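Home About Garden Kitchen Archive Contact

Search this blog... Go

Posted in July by Marlies Wieser

I have a confession, which is that I spent most of this month thinking about violets. They finished blooming ages ago! The ones under our pear tree are nothing but leaves right now, big floppy green hearts that the slugs have been at, and I still go out with my coffee and look at them. July is when the seed pods come, so there's plenty to see if you get down on your knees.

Did you know violets flower twice? The spring ones are the pretty ones, the ones that smell. Then in summer they make a second kind of flower down near the soil that never opens at all. It stays shut like a little green bud, pollinates itself in there, and turns into a fat pod full of seeds. I gardened for years without noticing. I thought they were buds that had failed, and I used to pinch them off (sorry, violets).

When a pod is ripe it lifts up, splits three ways, and squeezes the seeds out so hard that they fly. I put a few pods in a saucer on the kitchen windowsill to see it happen and found seeds in the sink, in the butter dish and inside my left slipper. Cyrill came in for breakfast and asked why the counter was crunchy. I regret nothing.

And then there are the ants. Each seed has a tiny pale blob on one end, a sort of snack, and the ants carry the whole thing home, eat the snack and toss the seed out with the trash. So that's how I ended up with violets in the crack beside the cellar steps, where I certainly never planted any. I watched one ant drag a seed along the edging for so long that my coffee went cold.
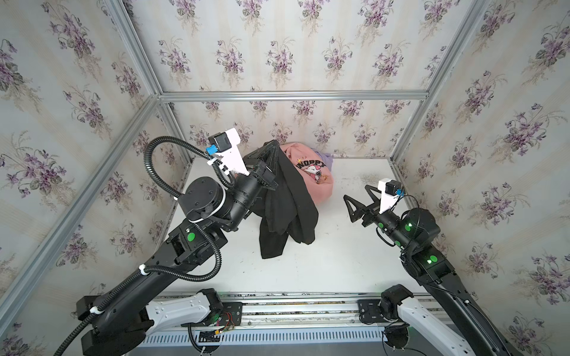 Anyway, the sowing. I've tried violets from seed twice before and got nothing, and this year I finally read up on it properly. They want a winter. You can't bring them indoors to a nice warm shelf and expect thanks. So the plan is to sow them fresh, straight into trays of plain potting mix, cover them with a thin layer of grit, and leave them outside on the north wall until spring. I counted out 200 seeds with a damp toothpick, which took an entire evening and was more fun than it sounds, and split them over 4 trays.

Two of the trays are the ordinary sweet violet from under the pear tree. The third is a white one that my neighbor on Rezende Lane let me take pods from. She calls it Plalura, and I haven't found that name in any book, so it may just be what her mother called it. The last tray is a mix of whatever landed in the slipper.

A few of you asked about candied violets after my spring post. Yes, you can eat the flowers, and no, you can't use African violets, they're a different plant altogether and they don't belong on a cake. Pick sweet violets that you know haven't been sprayed, brush them with egg white (I use the pasteurized kind), dust with superfine sugar, and let them dry on parchment for about 2 days. Mine always come out a bit lumpy. They taste like my grandmother's purse smelled, and I mean that as the highest praise.

I also want to try the syrup again. Last time I poured boiling water over the petals, got the most gorgeous blue, then added lemon juice and stood there squealing as it went pink in front of me. Cyrill has asked for a bottle to keep blue, so one bottle will get no lemon.

If you have a shady corner that grass hates, please give violets a try. And if anyone has grown the yellow woodland kind in heavy clay, write to me! I have a spot by the rain barrel that gets sun until 10 in the morning and then nothing, and I'm itching to fill it before fall.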